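Call for Participants: Can Sorting and Table Clearing, Redemville

I'm looking for people who don't mind a slow, fiddly job at a table. We're working out how everyday folks pick up, turn, read and put away drinks cans and other pantry items, and I need more hands for the June sessions! The work is simple – a can goes on the table, you pick it up, you move it, and then you do it again (and again).

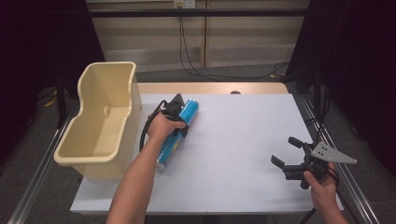
Blue can, white table, cream tub on the left.

The sessions run at our Tonum Street workroom and last 2 hours each. You'd be seated or standing, whichever you like, and you can take a break whenever you want one. I pay $91 per session, plus bus fare if you're coming from across town.
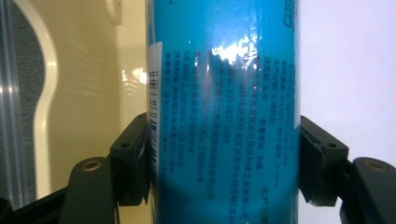
Labels are a big part of what I want to learn about. Some people go straight for the date, some hunt for the barcode, and some never look at all. Our groceries come from all over, so you'll meet print like the small dark-blue Chinese characters on the blue can, with 生产日期 (production date) set a bit larger. You don't need to read Chinese to join, but if you do, tell me in your note!

We'll also spend time on clearing up, with everything off the table and back where it lives. I love this part, and I could watch people tidy all day. 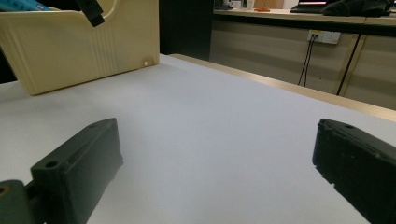 White table, cream container at the upper left.

Your contact is me, R. Abbasi, Session Coordinator, Kundley Home Studies.

Who can apply? Anyone over 18 who can lift a full can comfortably with either hand. Left-handers, please do write in – I never get enough of you. No experience needed, and no fancy resume either. 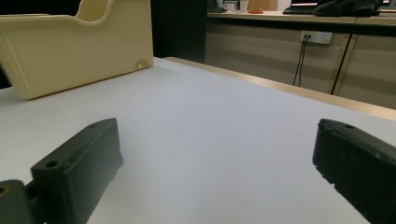 Just send me a few lines with your name, which hand you favor and whether mornings or evenings suit you better. Drop them at the Kundley front desk in Redemville or use the form on our participants page. I read every note myself, so give me a few days to get back to you.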